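What Is a Fitted Sheet?
A guide for young readers from the Punbridge Home Learning Center
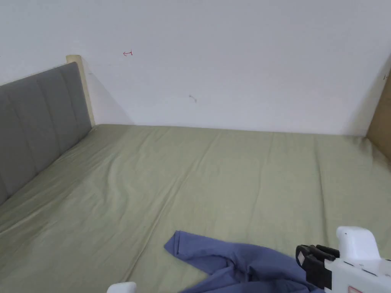

A fitted sheet is the sheet that covers a mattress. Elastic sewn into its edges holds it in place at the corners. Even a fitted sheet can have wrinkles, and the long lines running across the green one shown here are a good example. To smooth a sheet, begin at the headboard and push the cloth toward the sides with flat hands. Then tuck the loose cloth under the mattress.

Large beds are easier to make with 2 people, one on each side. Children should ask an adult before lifting a mattress.

Word to know
Elastic: a stretchy band that returns to its own shape after it is pulled.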